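Subject: Re: [Tully-kitchen] Bench oven, which shelf for toast?
From: Noreen Buckley
To: Tully-kitchen list

Colm Carroll wrote:
> The bench oven has moved to the small table and I've had two lots
> of cheese on toast come out dark on one side. Is it the fan or is
> it me? Also, does anyone mind if I swap the spotted cloth for
> something plainer? I have a spare one from Zosotholm.
> Colm

Colm,

Probably the fan. It sits in the back wall, so whatever is close to it colours first. I put one slice on the rack at a time, leave a gap behind it and turn it halfway through. Two slices will fit but the back one always gets ahead of the other.

No objection to a different cloth, but please get a shorter one. The tan one with the white dots hangs in folds over the edge and I've caught it with my knee more than once.

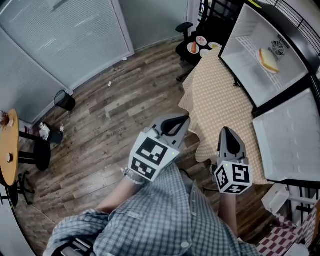
Does the oven need preheating for bread?

Only for frozen slices, and then 5 minutes is plenty. Fresh bread can go in from cold.

Piyumi asked me off list about crumbs. Let everything cool, take the rack out and wash it in the sink with ordinary detergent. Wipe the white walls with a damp cloth and go easy near the fan cover. Please don't use the spray cleaner from under the sink, the smell hangs about for days and ends up in the toast.

Gerrit, you still have the instruction booklet. Could you put it back in the second drawer before the end of April?

Noreen

--
Tully-kitchen mailing list
Message 232 in this archive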